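Home | Notebook | Recipes in progress | Suppliers | Archive

September 12, 2023

Soap bench, Grukside unit. Second go at the oat bar, the one we're calling Rutari for now. Last batch too soft, would not leave the mould without losing its corners.

Changed this time: less water, everything else the same. Oils weighed out to 1000 g total. Olive from the new Berisha drum, smells greener than the old one, slightly cloudy at the bottom. Gave it a roll before pouring.

Lye in at 38 C, oils a bit warmer. Came to trace much faster than I wanted - barely got the oats in before it started to set up on the spoon. Top is ugly. Don't care, it's a test. Next time grind the oats finer and have them ready in the jug BEFORE starting the blender, I write this every time.

Lid on, two towels, left it on the shelf away from the door. Checked after 60 minutes, warm in the middle, edges still pale. No cracking yet. 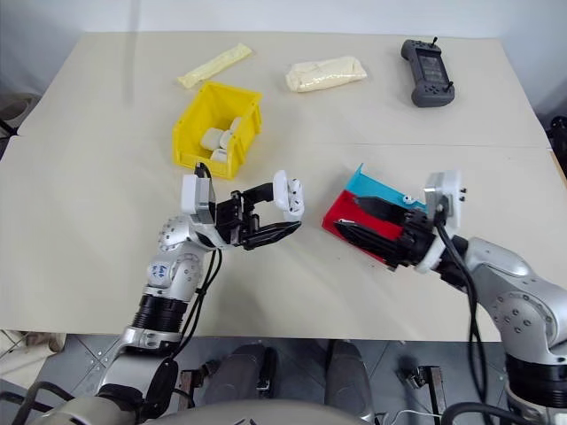
Yellow bin, small white cubes in it.

Odora scent samples came, finally. Order 2168, cedar and the fig one. Fig is far too sweet neat but calms down on paper after a while. Cedar is good straight off. Want to try cedar at half the usual dose in the next oat batch and leave fig for the plain white bars, if we do those at all. Does anyone know if fig goes brown? The sheet says nothing on colour. If you've used it before write it in the margin please.

Old batch - cut a test bar down the middle. Still soft in the centre, fine at the ends. Zap test OK. Left the rest on the rack, turned them, spaced them out more becuase they were touching.

pH strips nearly finished, add to the order. Also gloves (medium), freezer paper, a new spatula as the blue one has split.

To do: unmould Rutari tomorrow if firm, if not leave it alone for another day. Weigh bars as soon as theyre cut and write the weight on the tray label, not on a scrap of paper.

Stick blender making that noise again

Recent entries
Oat bar, first batch
Cleaning the lye jug
Rack space and airflow
Salt bars, why they crumbled
Label stock and sizes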